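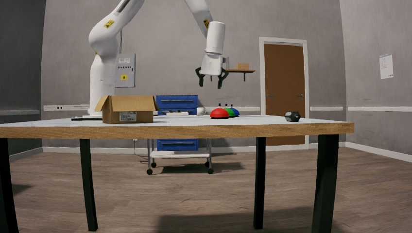

Getting candle wax out of a tablecloth

I spilled half a candle on my good tablecloth in March and panicked a little, so let me save you the trouble! Don't rub it. Put the whole cloth in the freezer (mine just fits next to the peas) and leave it for 8 hours, then crack the wax off with the back of a spoon.

There's usually a greasy mark left behind. Lay a paper towel on each side and go over it with a warm iron, no steam, swapping the towels as they soak up the wax. Colored candles are meaner, and for those I dab on a bit of rubbing alcohol – try it on a hem first – and then wash as usual. Keep it out of the dryer until the mark is gone.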